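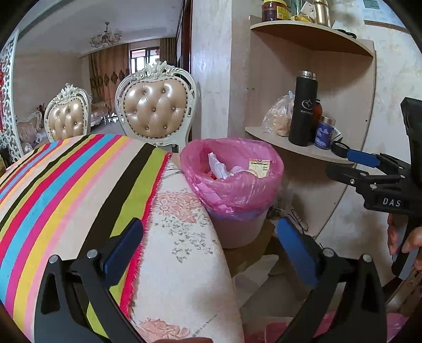

February, the apartment, after lunch

Chore notebook, Rerkero. Long one today, sorry to whoever types these up (me, probably).

Question on the whiteboard is still the one Fidelina wrote up there when we started: can it take the trash out yet? Short version, no. Longer version below, because parts of it are getting close and I got pretty excited before lunch, and then the bag happened.

Bin first. The small one by the cabinet, pink bag folded over the rim. I've been dreading this one since we put it on the list. Doing it myself with the two hand grippers is already annoying! You want to get one blue pad under the fold and the other on top of it, and the plastic just slides along the blue stuff and bunches up somewhere else. With my own fingers I never think about it, I feel the edge and roll it. With two jaws you have to look for the edge, and on a bunched-up bag there isn't much edge to look at. What worked best for me was pinching a fat wad of bag, way more than I thought I needed, and pulling up with both hands at the same time. Going for a neat single layer failed nearly every time.

Then Kolto had its turn at the same chore on the bench bin (same kind of bag, just tissue in it). 9 tries. It got the bag out of the bin four times, which I'd have been thrilled with last fall. It tied the bag zero times. One of the four came out upside down and we had tissue everywhere, and the arm went right on and "put the bag down" very gently next to the mess. It has no idea the trash is the point. Fidelina Marulanda laughed so hard she had to leave the room.

Also, cables on the floor around the bin. Still not sure what we do about that. A person just steps wherever and doesn't think. Travik's base does not like cables at all, it treats a thin black one as either nothing or a wall depending on the light. My vote is we leave them where they are. Every home I've ever been in has a pile of cables in some corner, and if we tape everything down we're testing a room that doesn't exist. F. disagrees, she wants one clean run first so we know the base itself is okay. Fair. Not settled.

Shelves

This was the good part. The curved corner shelves are nasty on paper (rounded front, stuff set at different depths, a wall right behind) but the things on them are mostly friendly. The black flask is a dream, stiff and round and easy to get the jaws around. Jars are good too. On our bench copy of the shelf Kolto moved the flask and put it back 7 times out of 9, and both misses were it bumping the shelf lip on the way out. I could fix that with a higher approach, I think. Want to try that before anything else.

The clear bag of flatbread or crackers or whatever it is, not a dream. See-through plastic, and what's in there looks like it would break if you looked at it wrong. I had a go by hand with the gripper on a bag of chips from the store and cracked a bunch of them. Squeezed until it stopped slipping, and that was already too much. If I can't do it with my own eyes and arms driving, I don't expect the arm to learn it from me.

Little white box and the yellow package lying flat: the box is fine, flat things are bad. You end up scooting it to the front of the shelf so it hangs over a bit and then grabbing the part that sticks out. I do that without noticing. It's a really human trick, and I'd love to see Kolto pick it up from the recordings, but so far it just pecks at the top of the package like a chicken.

The cover

The striped one with the red fringe, over the floral. I wanted "straighten the cover" on the list and now I kind of regret it. What's straight, on a rounded thing? The stripes bend with it anyway. I know when it looks right, and Fidelina knows when it looks right, and we don't agree with each other. For scoring I'm going to say the fringe has to run more or less one way with no part folded under. Grabbing it by the fringe is tempting and I did it a couple of times, but the fringe is frayed already and I don't want to make it worse. Grab further in.

One thing I like about cloth is that missing doesn't hurt. A bad grab on a jar is a broken jar. A bad grab on the cover is a wrinkle and you go again. If somebody asked me which chore a machine could get in a real home first, I'd say something soft and boring like this, even though it scores the worst on our sheet right now.

Time check, since people keep asking. Bag swap by hand, no grippers, 99 seconds, and I was being slow. I'm not writing down the arm's time until it finishes one.

Gripper notes
- Left hand tires first. I rest it between runs now, and the recordings look less shaky.
- Wipe the pads before the bag work. Mine had cracker dust on them and I blamed the plastic for a good while.
- Don't start a recording with the jaws already on the thing. Start open, from a little ways back.
- The Won pads (the softer ones) came in but I haven't put them on. Want a baseline with the blue ones before I change anything.

Still open
Tying the bag. Is that one chore or two? I say two. Getting it out and closing it are different skills, and lumping them together makes us look worse than we are.
Who puts the new bag in? We skipped that completely. Folding the rim over might be harder than anything on this page.
Higher approach for the flask, tomorrow morning, me.
More bin bags. We're on the last roll.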